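Puvent Two-Finger Gripper – Halescombe Robotics
Household and bench chores range 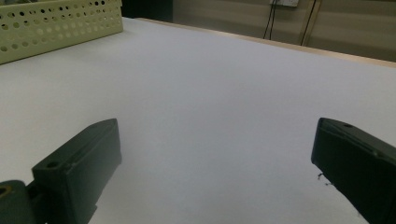 Can a machine tidy up after dinner yet? Parts of it, yes, and we're pretty thrilled about which parts! The Puvent is a parallel gripper for people working on everyday chores: putting things in baskets, clearing a table, sorting small parts at a packing bench. It comes in a hand-held version for recording a task yourself, and an arm-mounted version with the same fingers.

What it does well
Cups, sponges, blocks, cardboard boxes and most plastic tubs. In our April trials the arm-mounted version put away 83 of 121 mixed kitchen items with no help, and Theerawat Thepsuriya (who designed the fingers) has been grinning ever since.

What it doesn't do yet
Folding is still slow – a tea towel can take up to 4 minutes, and fitted sheets are beyond it. Wet plates slip. Coins and other thin, flat things on a smooth benchtop are hit and miss, though sliding them to the edge first helps a lot.

Specifications
Fingers: two, flat inner faces, replaceable
Finger colour: dark green
Finger test: 2000 open-and-close cycles per pair
Mounting: Kaneko adapter plate or Roswood hand grip, sold separately

Care
Wipe the fingers with a damp cloth and check the screws before each session. Scuffing at the corners is normal wear. Swap the pair when the inner faces no longer meet evenly.

Page updated 6 October 2020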